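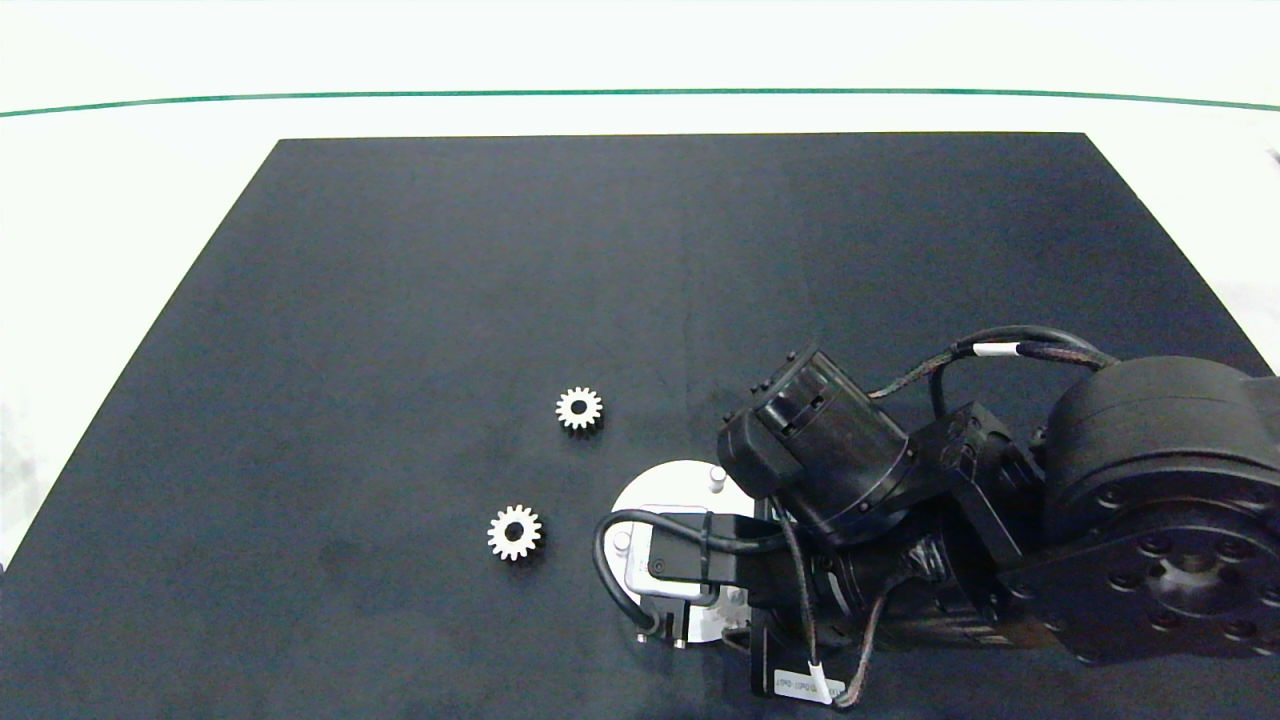 ## Fusent recording kit: my review after one season of gears

I bought the Fusent kit for our small lab in November. The kit is the software plus two mounts for cameras, one for a high view and one for the wrist. You bring your own arms. Our task is gear assembly: small metal spur gears, a white disk, a dark work surface. We move the arms by hand control, the kit records everything, and later the policy is trained on these recordings.

### What I like

The synchronization is very good. Before, with our own scripts, the wrist video was always late against the joint angles, and Jitendra Katiyar lost many evenings to correct it. With Fusent I checked 181 episodes one by one and found only five with a wrong offset. The program had already marked four of these by itself.

Starting an episode takes one foot pedal. Both hands stay on the controls, so the operator does not get tired so fast. Keabetswe Shezi could record alone after one morning.

The wrist mount holds its angle. I had fear that it would slip after a collision, but we had several and I did not need to calibrate again.

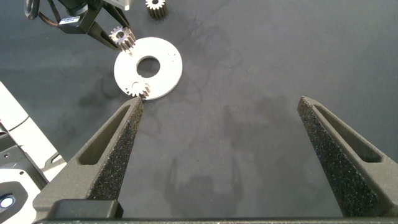 *Wrist view during the gear task, with the other gripper holding a gear near the disk.*

### What I like less

Shiny metal is difficult for the automatic exposure. Please fix the exposure by hand before the first episode — the setting is hidden under "Advanced", and the manual mentions it only in the appendix.

Labeling is slow. For every failed grasp you must choose a reason from a list of seven, and you cannot add your own. We wanted "gear tipped over" and had to write it in the notes field, where the search does not find it. I wrote to support, and Nelly Grajales answered me the same day, but she could not promise a date.

The export makes very big files. We have now nearly 4,000 episodes and the disk which came with the kit is full.

### Would I buy it again?

Yes, for a team with two or more arms. With one arm and one camera, I think the price is too high and a simple script is enough.

Four stars of five.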